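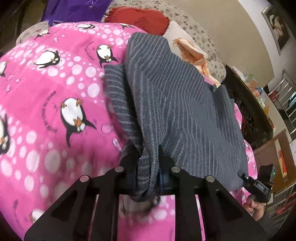

About Mistanix

Hi, I'm Alfredo Galang, and I run Mistanix, a small math tutoring school in Ondthorpe. We teach algebra, geometry and a bit of statistics to middle and high school students, plus a few parents who decided they wanted to learn fractions properly this time (you know who you are!).

I started out with 2 students at my kitchen table, working through long division over a plate of crackers. Now we have 27 students and two rooms upstairs on Palaniappan Street, with a whiteboard that runs the whole length of one wall. I love that whiteboard – I can get an entire factoring problem on it without erasing a thing.

We write our own worksheets. There are 224 of them so far, and they live in fat green binders that we call Tostico, after a made-up word one of my first students used for "the number you carry." The name stuck. Each sheet starts with a problem worked all the way through, then a couple with steps missing, and then you're on your own. Word problems get extra room in the margins for drawing, and please do draw! I still sketch the trains.

Lessons run an hour, in groups of up to four. Calculators stay in the bag for the first half. If you're stuck on homework from school, bring it along and we'll start there.

New groups begin in January, and I usually keep a seat or two open after that – just send me a note with your grade and whatever chapter is giving you trouble.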